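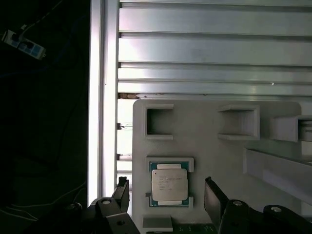

Genivaldo Barros wrote:
> Do the corner guides really need to be that tall? My old tray had a plain lip and the processors sat in it fine. I only lost one to the floor in two years.

Genivaldo, one is plenty! But fair question, so let me go on a bit.

I started with a plain lip too, and a CPU would ride up over it whenever I bumped the bench. With raised guides at the corners you can come in a bit crooked and the thing slides down and seats itself – very satisfying, I sat there doing it over and over last night like a kid with a shape sorter. The sides stay open enough that you can get hold of the substrate edges and keep your fingers off the heat spreader.

White plastic was the Naqvi shop's idea and I love it. The dark green of the board jumps right out against it, and so does any dirt. I had it in black first and spent 20 minutes hunting for a screw that was sitting in plain view.

The square pockets up top are still open to suggestions. I'd like to keep all of them the same size, but Otum wants one made shallower for the older parts from the Pinbridge lot. There are 322 in that lot and more than 900 still to come, so I guess they get a vote.

Next job is cleaning out the grooves in the aluminum behind the plate. Crumbs of everything end up in there. A stiff toothbrush works pretty well, compressed air just moves it one slot over – if you know something better, please post it!

Drawings go up in August, version 68 or whatever I'm on by then.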